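Zeltby is a portfolio and commissioning network for graphic designers, photographers, dancers and filmmakers. It began as a printed directory called Nivunico, which listed 39 artists by discipline and was sold through bookshops and dance studios. The name changed when the listings moved online, and the printed edition was dropped after 2 more issues.
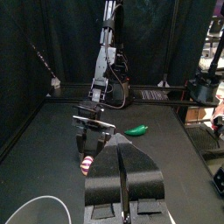

Members keep a page of finished work and may mark themselves as open to joint projects. A choreographer looking for a videographer, for instance, can search by region, style and fee. Most early projects were short dance films and poster series, and many were unpaid – a practice that drew criticism from working members. A minimum fee for commissioned work was brought in on 07/01/2022. Self-directed projects remain exempt, provided all contributors are named in the credits.

The network also runs Kallio, a yearly showcase held in October. Works are hung or screened in a hall that seats 200.
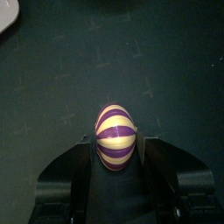

Who owns work made through the network?
Copyright stays with the people who made it, and shared works are covered by a written agreement signed before the project starts. Zeltby may show a small version of the work on its own pages.

A travelling form of the showcase was added later, with about 80 pieces chosen from the main program. It visits regional centres and libraries, and local members give talks on colour, lighting and publicity.
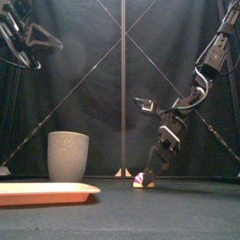

KIRNENEN, October – The travelling showcase opened at the town library with a program of dance photography and short films. Entry was free. The posters stayed on display in the foyer after the screenings ended.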